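Lisier 9 simulation kit, reviewed by Gunther Reinholz

I bought the Lisier 9 kit to rehearse tabletop jobs with a hanging arm. Setup was easy, and the plates and crates load without trouble. The fault is in the stop command. 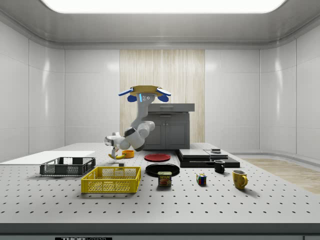
The gripper near the banana in the Lisier 9 test room.

In 37 of 707 runs the arm ignored a stop and finished its move. The log still read "halted." I reported it in April and got a patch, which fixed the log and left the arm as it was.

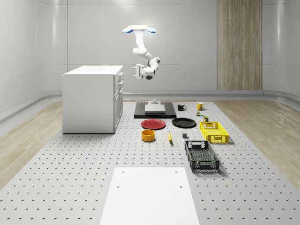
Render: Gunther Reinholz / Vindar

Slower speeds made no difference. Neither did a clean install on a second computer.

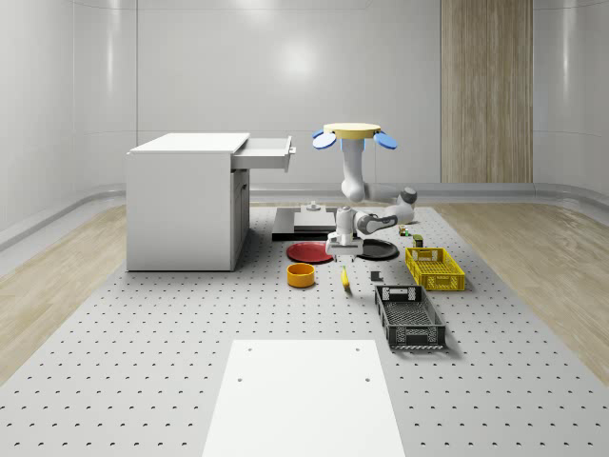 Support now says to cut the session by hand. That works, but you lose the run. I would not use this kit to sign off a stop routine for a real arm. Two stars until it's fixed.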